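Rapport de projet, juillet 2024
Le robot à deux bras, de l'établi de l'atelier Sodden à la simulation

2. Répéter les gestes avant de percer quoi que ce soit

Je dois beaucoup à Cristian Castaño, qui m'a prêté un coin d'établi et pas mal de patience ! Avant de monter les bras pour de bon, nous avons passé presque tout le mois de juin sur le modèle simulé — carrelage, tapis, murs, tout y est — et j'en suis à plus de 500 essais. Dans celui-ci, la pince de gauche tient la tige grise au-dessus du tapis, et le bloc rouge est posé plus loin, à droite.
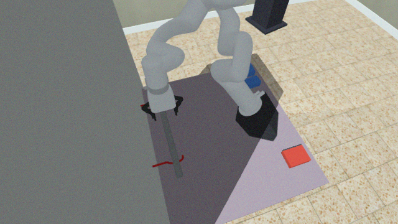

3. Ce qui reste à faire

La tige me donne encore du souci : longue et fine comme elle est, le moindre écart au poignet se retrouve multiplié au bout. J'ai donc ralenti l'approche (réglage 202 dans mon carnet, pour qui reprendrait le projet Ukano après moi) et j'aimerais refaire toute la série avec les deux bras en mouvement. Les supports, eux, attendent toujours leurs vis.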